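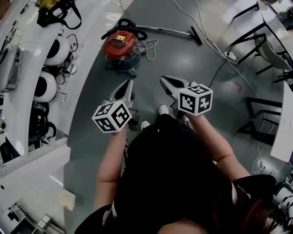

Stimwood Card Night: Questions We Get a Lot

Is this a tournament?
No, and please don't let the word "league" on the sign-up sheet scare you off! We play a casual two-headed format called Weltar, where you and a partner share one life total and one graveyard but keep your own hands and decks. There are standings, because some of us like standings, but most tables spend half the evening chatting and the other half asking whose turn it is.

What deck should I bring?
Any 60-card deck you enjoy playing, as long as it keeps to the ban list taped up by the door. If you don't have one, ask for the loaner box. The green ramp deck in there is friendly to new players (lots of big creatures, very few decisions before turn four), and the blue one is more of a puzzle. Please put the sleeves back the right way around when you're done with it.

How does the shared graveyard work?
This is the question that eats up the most time on any given night, so bear with me. Every card either partner owns goes to the same pile. If your spell says "return a creature card from your graveyard to your hand," you may take your partner's creature, and it goes to your hand for as long as the game lasts. If an effect counts cards in your graveyard, count the whole pile. If an opponent exiles your graveyard, the whole pile goes, and yes, it hurts every bit as much as it sounds.

Cards go home to their owners at the end of the match. Mark your sleeves on the inside or use different colors, and you'll save yourself a long sorting job at closing time.

Can I block for my partner?
Yes. Attackers are declared against the team, so either of you can block with anything untapped. You may even double-block the same attacker with one creature each, and then the attacking player chooses the damage order as usual.

What about combos that win on the spot?
Allowed, with one wrinkle. An infinite loop has to be named with a number. Cornel Bucur once declared 3,341 squirrels and then forgot that they all had summoning sickness, and his partner has never quite let it go. Pick your number, say it out loud, and give the other team a fair chance to respond.

How long is a match?
We play best of three, and if the clock runs out, each team gets 2 more turns. After that, the higher life total takes the game.

Is there a place to look up rulings?
Shuzhen Fu keeps a binder of every house ruling we've made, 219 of them at last look, with the Nirkano set in its own section at the back. If your question isn't in there, she'll make a call at the table and write it down afterward. The Lei promos are legal too, so long as you have an English text handy for your opponents to read.

Do you have room for more people?
We can seat 20, and we start pairing at 6:30 p.m. Come a little early if you want help tuning your deck, and bring a snack to share if you feel like it (nothing powdery or greasy near the cards, please).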